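About Vilach Tables

Vilach makes and refinishes tables. We started with kitchen tables, and they are still most of what goes out the door, but we also do desks, worktables and the long tables that libraries and community rooms use. We do not make chairs. People ask, and we send them to other shops.

The business was started by Vinh Tiêu, who had worked in cabinet shops before that and wanted to do one kind of work. Noboru Sakamoto joined in the third year and runs the finishing room. There are now 11 of us, counting the two people in the office and the driver.

What we do

New tables are made to order. You give us the length, the width and the height, and we send back a drawing and a price. The standard height is 30 inches. We will go lower for a child's table or higher for a standing bench, and the price does not change for height alone. Width matters more. A top wider than our largest press has to be made in two sections and joined at the end, and that adds to the lead time.

We keep three lines in regular production. Drudovik is the kitchen table, with square legs and an apron deep enough for a drawer. Grukell is the worktable, built heavier, with a stretcher between the legs. Lim is a plain desk with no drawer. Any of them can be ordered in any of our finishes, and you can leave the finish open until the top has been sanded.

Refinishing is done at the shop. We take tables from other makers as well as our own, including tables with a printed or laminated top, though for those we can usually only replace the surface and not sand it. Tell us which kind you have if you know. If you don't know, send a picture of the edge and one of the underside.

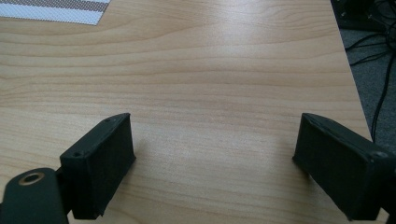

Grain is the thing customers ask us about most. It is hard to judge from a sample the size of a playing card, so we ask people to look at a larger area before choosing. On a pale honey or beige top the long lines usually settle the question. Some people want them as straight as they can get. Others like a gentle wave running from one side to the other, with a few lines arching up where the pattern curves, and tan bands alternating with cream ones. A light top also changes with the light in the room. Where it catches a shine, the color looks washed out, and closer to the edge the same top can look warmer and more orange. We suggest looking at your sample at home in the morning and again in the evening, lying flat on the table you have now.

Finishes

Noboru keeps the finish list short. There is a clear matte, a clear satin and a hardwax oil. The satin is the easiest to wipe down and shows the most reflection. The oil can be touched up at home with a cloth, and it needs that once or twice a year on a table that gets daily use. We stopped offering high gloss because too many of those tables came back with scratches that could not be repaired without redoing the whole top.

A new finish is dry to the touch when it leaves us, but please do not put a tablecloth on it for the first two weeks. Felt pads under lamps and bowls are fine.

Delivery and pickup

We deliver within 57 miles of the shop. Legs come off all our own tables, and the driver will put them back on and level the table before leaving. Please measure your stairs and your narrowest door. Beyond that distance we can crate a table for a freight company, but you will need to arrange the booking yourself.

If you are bringing a table in for refinishing, call first so there is space on the floor. Take out any drawers and empty them. Leave the hardware on.

Visiting

The shop is open to visitors on weekday afternoons. There is a front room with one table from each line and the full set of finish samples, and you are welcome to bring a chair from home to check the height against. The sanding room is closed to visitors while the machines are running. Parking is on the side of the building, next to the loading door.

Page last updated August 15, 2023.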